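Chapter 4
Budgeting for a Two-Arm Bench

When I priced up my first bench in Forkmont, I wrote down the cost of the arms and thought I'd nearly finished. I hadn't even started! The arms are the easy line, as the supplier gives you a figure and you copy it out. Everything else you have to go and find (cables, brackets, grippers, somewhere to bolt it all down).

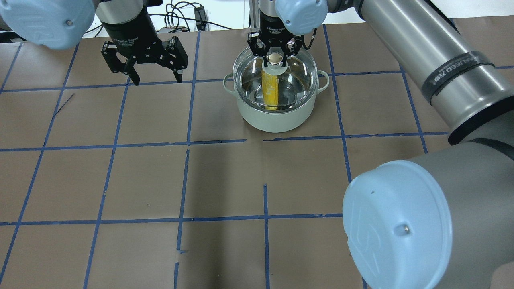 So my first bit of advice is to pick the job before you pick the kit. At Ristport we chose lifting a lid off a pot, and that told us how much reach and grip we'd be paying for. I'd still do it that way round.
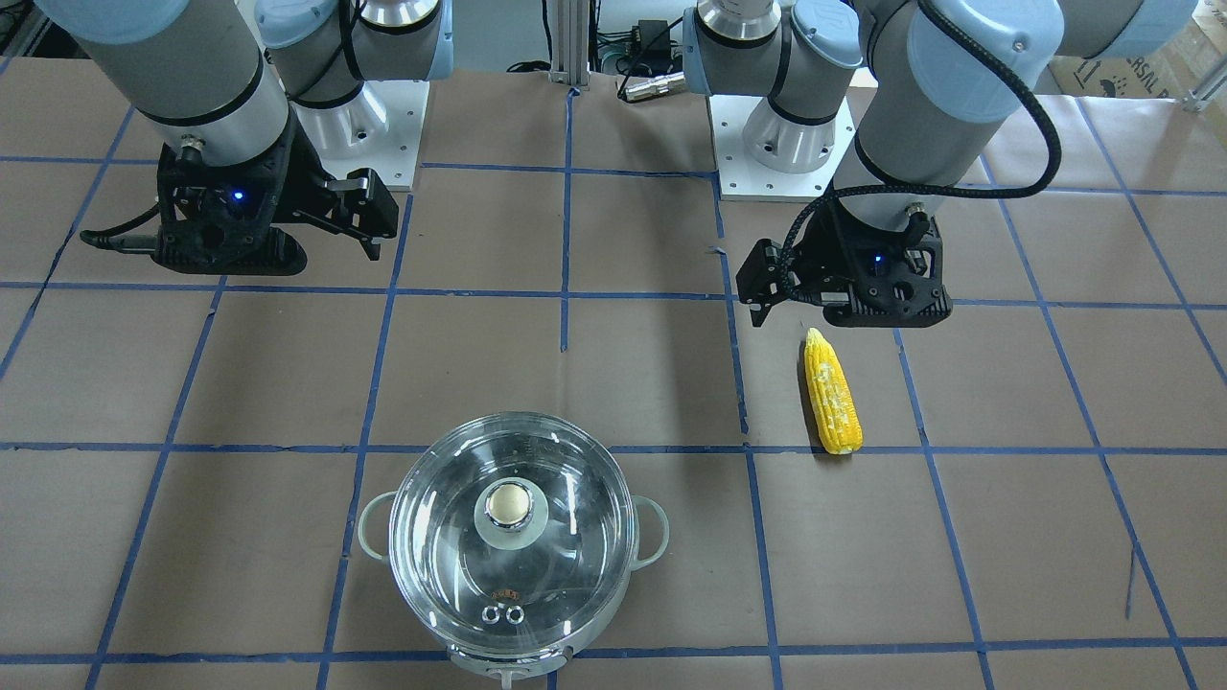 Next comes the small stuff, and I do love a cheap fix. Paper and tape for marking out the bench hardly dent the budget, so buy plenty. Spare gripper fingers are another matter. My quote from Magalhães came to 494 pounds for 2 sets, and I grumbled, but I paid it. 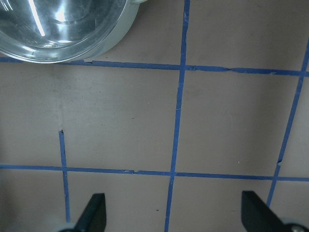 Then put some 1000 pounds aside for things you haven't thought of yet. Mine went on a Drivo controller in October, a whole year earlier than planned.

We'll begin with the quote itself: what to ask for, and which lines to query before you sign.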